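Minutes of the March meeting, Kosik Household Machines Circle
Back room at Kosik, 7 p.m. start (well, closer to ten past, my fault, I had the key)

I'm taking minutes again, and after last time's complaints that mine were too short, you're getting the long version. Corrections to me before the April meeting, please, and not in the parking lot.

1. Minutes of the last meeting

Approved with one change. I wrote that the Kubo arm "dropped" the mug. Our member from the bakery wants it to say "released the mug early." So changed.

2. Money and the room

We have 367 dollars. The room stays at the same price through the summer as long as we stack the chairs. The bill for the replacement finger pads hasn't come yet, so don't get excited about the 367.

3. The big question: can it do a chore yet?

This took most of the evening, which is what we all came for, so fine. We went around the table and everybody said where they stand. I'll put down the main points and leave off who said what, as we agreed back in the fall after the argument about the vacuum.

The hopeful side first. Two members have been running the Kubo at home on drawers and cabinet doors, and in simulation before that, and both think it's very close to useful for putting things away in a kitchen that doesn't change much. One has it opening the same lower cabinet every evening as a sort of ritual. She says it gets there most nights and that the nights it doesn't are nearly always because somebody left a towel over the handle. Her husband now moves the towel before dinner without being asked, and several people pointed out that the machine has trained the husband. I laughed so hard I missed the next comment, sorry to whoever made it.

The other side came mostly from the people who work in shops. The hardware store folks tried an arm on sorting returned screws and fittings for a whole afternoon, and they were pretty blunt. A teenager on a stool beat it easily and also answered the phone. The part that bothered them was the stopping. It would get halfway through a bin, meet something bent, and wait there until a person came over. If you have to stand near it the whole time, you might as well sort the screws yourself and listen to the radio.

I said (I do get to talk, even holding the pen) that my dishwasher also needs me to load it and I've never once called it a failure. Someone answered that my dishwasher doesn't cost what a used car costs. Point taken.

Then we got into the practice runs from the simulator, and here I want to get the numbers down properly since people asked. The Ukska group, who meet across the river and share their results with us, did 300 runs of the kitchen task on their settings. 159 of them finished with the item put away where it was supposed to go. They counted a run as finished only if nothing else got knocked over on the way, which I think is the right way to count and is stricter than what we've been doing. We had a long back and forth about whether a little over half is good. If you're a baby, it's great. If you're a waiter, you're fired by lunch.

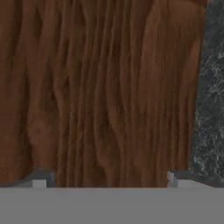
What I keep coming back to is how little the thing has to go on once it's up close. From across the kitchen it can see the cabinet, the counter, the whole layout. Then it moves in, and all it gets from the wrist view is surface. One of our newer members, who does floors for a living, said he'd have trouble too if you held his face that near to a plank and asked him which room he was in. He does it by feel at that point, and by remembering where he was a second ago. The Kubo remembers some, but I don't think it remembers like that.

There was some pushback on this. The member who writes most of our code says the close view matters less than I think, and that many of our bad runs go wrong earlier, on the approach, so that by the time it's close the run is already lost. He offered to go back through our own logs and mark where each one starts to go off. I'd love to see that. I'd also love to be right, but I'll take the logs.

Somebody also asked whether a pretend kitchen tells us anything about a real one. Opinions all over the place. Real wood has crumbs on it and a sticky spot by the toaster. On the other hand, nobody's floor gets scratched while it practices, and you can do a whole lot of runs while you're asleep. We agreed to keep doing both and to label which is which when we report, because last month I mixed them up and told my sister we were much further along than we are.

Where we landed, if I have to write it as a sentence: it can do parts of chores, in places it knows, with a person somewhere in the building. We took a show of hands on whether any of us would leave it alone in the kitchen for an evening. Three yes, the rest no, and one hand that went halfway up and stayed there — I've put it with the no's.

4. Laundry

Carried over again. We ran out of time and the one person who cares deeply about socks was home with a cold.

5. Visit to Skorumier

The packing shop at Skorumier will let us come and look at their line in April, in the morning before they get busy. They have one arm that puts lids on tubs and they say it's boring to watch, which made everybody want to go. Closed shoes, hair tied back, no leaning on anything. I'll send the time around once they confirm. We can fit seven people in two cars, so tell me soon if you want a seat.

6. Odds and ends

Whoever borrowed the long extension cord, bring it back.

The coffee was terrible and we voted to switch brands. This passed faster than anything else all night.

We'll count our own runs the Ukska way starting now, so a run with a knocked-over cup doesn't go in as finished any more. Our numbers will look worse next month. Please don't panic and please don't post about it.

7. To do before April

Logs marked up for where the runs go wrong (code member).
Ask Ukska if we can have their task settings (me).
Find out what the finger pads cost (me again, apparently).
Towel-over-the-handle test, on purpose this time, at least a few evenings (cabinet household).
Screw bin brought to the meeting so we can all have a try at it (hardware store).

Finished at 9:20. Chairs stacked.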